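Setting up the two-arm table again

Dec 5, 2024

The two-arm table is back in service after the move to the other end of the shop, and I spent most of this week getting it there. I want to write down what I did while I still remember it, mainly so that the next time it has to be moved I don't start from nothing. A few people who run similar tables have also written to ask how I look after mine, and this covers most of that.

The job the table does is simple enough. Small motors, round circuit boards and wire harnesses come in from Antwi in bulk, and they have to be sorted into trays and brought together in the middle for assembly. The arms do the picking and placing. I do everything else, which includes cleaning up after the arms.

The table first. Zirnbridge built it, and it is heavy enough that we moved it with a pallet jack and a lot of cardboard. The floor at the new end slopes toward the drain. I had not noticed this in all the years I have walked over it. I leveled the table with the feet, locked the feet, came back the next morning and found one corner had settled. I leveled it again and it has held. If you are doing this, wait overnight before you teach any positions. I have taught a full set of positions on a table that was still settling, and all of them had to be thrown out.

The arms bolt down separately. I clean both faces of the mount with a rag and alcohol, put the bolts in loose, then tighten them across from each other a little at a time. Then I mark each bolt head with a paint pen so I can see from a standing position if one has turned. The old marks were still on there from the last time, in a different color, and I wiped those off first. Two sets of marks is worse than none.

Cables took the longest. The right arm has a cable from the gripper that hangs free and has to have enough slack for the wrist to turn all the way over. Too little slack and it pulls on the connector. Too much and it drags through the trays and takes parts with it. I have had both. What I do now is run the arm by hand to the farthest place it will ever need to go, give the cable a hand's width more than that, and tie it off near the base. Then I run the arm at low speed through everything it does and stand there and watch the cable and ignore the arm. It is dull and takes most of an afternoon.

The left arm's cable is thicker and stiffer and comes down in a loop beside the gripper. It had worn a shiny spot where it rubbed against the housing. The jacket was not through, but I put a sleeve over it and moved the tie up. I'll check it again in January.

Trays are next. They are the cheapest thing on the table and they cause the most stops. We use yellow plastic ones for the incoming parts and a steel one in the center where the work gets done. The yellow trays used to sit wherever they were put, with tape on the table to show where that should be. The tape wears, people set the tray on the line when it should be inside the line, and by the end of the week every pick is off to one side. Horacio Bustos, who ran this table before me, used to re-tape it every Monday without fail, and I took over the habit without asking whether there was a better one.I still haven't found a better one that doesn't get in the way of cleaning, so for now I check the trays by eye before each run.

In the steel tray I lay a sheet of plain white paper. The bare steel reflects the overhead lights, and the vision software from Dotadis sees the reflection as an edge and goes after it. Paper fixed that. I tried a matte mat that cost 50 dollars and it worked as well as the paper did, but it held on to dust and the paper can be thrown away.

The motors are the easy part to grip and the hard part to pick up. The body is a plain cylinder and the fingers close on it well. The trouble is the leads. They are thin and they curl, and when several motors are in the tray together the leads from one get under the next. The arm lifts one motor and a second comes along for part of the ride. I slowed the first part of the lift, which gives the lead a chance to slide free. I also stopped filling the tray so full. That did more good than the change in speed, and I should have tried it first.

The boards are round with a hole in the center, and we pick them by the edge. The edges are notched, so the fingers can land in a notch or on the part between notches, and the width is different in each case. The grip setting has to allow for both. I set it on the wide part, check it on the notch, and leave the force low. The capacitors stand up from the board and the fingers must not touch them. After the move the gripper was coming in slightly low on one side, enough to brush one. I found that by putting a strip of masking tape on the finger and looking for a mark on it afterward. A shim under the bracket brought it back.

That bracket on the right arm is worth a few words. Its screws work loose. I have used thread locker on them, the removable kind, and they still work loose, only slower. On the old floor I checked them every 700 cycles and I will stay with that number until I have a reason to change it. I keep the driver on a hook on the leg of the table. When it was kept in the toolbox, the check got skipped.

Harnesses are the worst of the lot and I have no trick for them. They are soft, they twist, and no two of them lie the same way. The arm looks for the connector at the end and grips that. When the connector is face down or under another harness, it waits and asks for help, and I go over and turn it. I have read about people who comb them out or hang them on pegs. For the amount we run, turning one by hand now and then is less work than building a peg rack.

Once the hardware was settled I taught the positions again from the start. It is possible to shift the old ones by an offset and save the time. I did that on the last move and spent the next month finding the ones where the offset was not quite right. Teaching them fresh took a day. I saved the old set under the Plandia job number in case anybody wants it, but I don't plan to load it.

The first full run after that was 588 cycles. It stopped for harnesses, as expected, and twice for a tray that had been bumped. There was also one stop I can't explain, where the left arm reported a position error while it was standing still over the motors. I cleared it and it has not come back. I reseated the connector at the controller anyway and wrote the time on the sheet. If it happens again I will swap the cable before I look at anything else, because I have a spare cable and I don't have a spare controller.

Daily care is short. I wipe the table before the first run and change the paper in the steel tray if it has a mark or a crease in it. I look at the paint marks on the bolts, wipe the gripper fingers with alcohol, and run each arm once through its range at low speed with the trays off. At the end of the day the arms get parked high, so that whoever sweeps the table can get under them.

The thing still on my list is the floor behind the table. The network and sensor cables run across it in the open, and I keep stepping over them. I have the cable channel already, cut to length, but it needs the floor cleaned and the adhesive wants a full day with no one walking on it. I am also short one end cap for it. The supplier says they only sell them in bags, so I will probably end up with a bag of end caps.
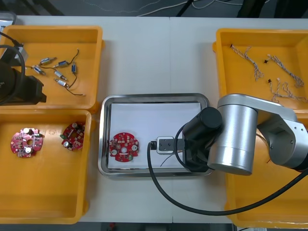
The other item is labels. The trays went back without any after the move, and for now I am going by memory for which part belongs where. I have a roll of label stock in the drawer and will do them when I do the floor.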